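4.2 The bag of bags

All 47 households in the Skovdale sample kept a bag of bags. We had budgeted a paragraph for the households that did not, and the paragraph has been cut. The container was most often a plastic bag, hung on a door handle or wedged under the sink, and its owners described it with a mixture of pride and mild shame. One respondent asked whether the bag holding the other bags should be counted. After a longer discussion than the authors would like to admit, we decided that it should.

Interviewers asked each household to estimate how many bags it held before anything was unpacked. The estimates were low. Respondents who guessed "a handful" went on to empty a drawer that then could not be closed again, and two of them accused other members of the family while the interviewer was still in the room. The largest single holding was 272 bags, kept by a retired couple who had told us that they "don't really take them anymore." The second largest, at 257, belonged to a man who runs a weekly swap table for unwanted household goods and who said he was saving them for other people. He had been saving them for other people through three changes of address.

Respondents sorted their bags more than we expected. Few could state a rule when asked for one, but nearly all could place a bag at once when it was handed to them. Four classes came up again and again: good bags, trash bags, bags for wet things, and bags that were too nice to use. The last class is of some interest, as it has no exit. A bag that is too nice to use is also too nice to throw out, and several had clearly outlived the stores that issued them. Hajji's earlier interviews in Hurora found the same class under a different name, which translates loosely as "guest bags," although none of her respondents could recall giving one to a guest.

Color did more of the sorting than strength did. Dark bags went straight to the trash class because they hid their contents. White bags were treated as neutral and could be moved between classes without comment. Pale colored bags (Figure 3) caused the most disagreement, both between households and across the kitchen table within them. Green in particular was taken by some respondents as a sign that a bag was compostable, by others as a sign that it came from a pharmacy, and by one teenager as a sign of nothing at all, "it's just green."
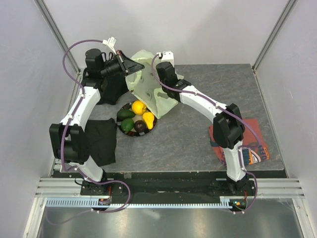
Figure 3. Pale green plastic bag.

We tested the compostable reading in the second round of visits by asking respondents to explain how they would know. Most turned the bag over and looked for a symbol. Those who found no symbol tended to stick with their first answer anyway, and two suggested that the symbol had worn off. Local guidance does not help much here. The leaflet sent to every home in Skovdale in March uses green for the compost stream on one side and green for glass on the other, and the municipal office, when Marinescu called to ask which was meant, said that both were.

Folding deserves a short note. Most bags were stuffed, some were rolled, and a small minority were folded into tight triangles by a method that its users had learned from a parent and believed to be unique to their family. We recorded the same triangle in homes with no connection to each other. Interviewers were instructed not to mention this, and one of them did, with the result that a household withdrew from the folding portion of the study. It stayed in for the rest.

The follow-up took place after 18 months. By then the store charge on new bags had been in force long enough for its effects to be felt at the register, and respondents reported taking far fewer bags home. Their holdings had barely moved. New bags arrived more slowly, but old ones were now handed out with more care, since each had acquired a price. One woman who had used her bags freely to line the bathroom bin now bought bin liners for that purpose in order to protect her supply of bags. We asked her to walk us through this twice and it was consistent both times.

Zarei and Srour have argued that household stores of this kind should be treated as a buffer against future need, with a sensible upper limit set by space. We found little sign of the limit. When the drawer filled up, respondents started a second drawer, and in one case the silverware was moved. Zamani's term "passive keeping" fits our notes better, with the reservation that several people in the sample were not at all passive about it and asked whether the interviewer, when leaving, would be wanting that bag.

Section 4.3 takes up paper bags, for which the interview material is thinner and the feelings a good deal stronger.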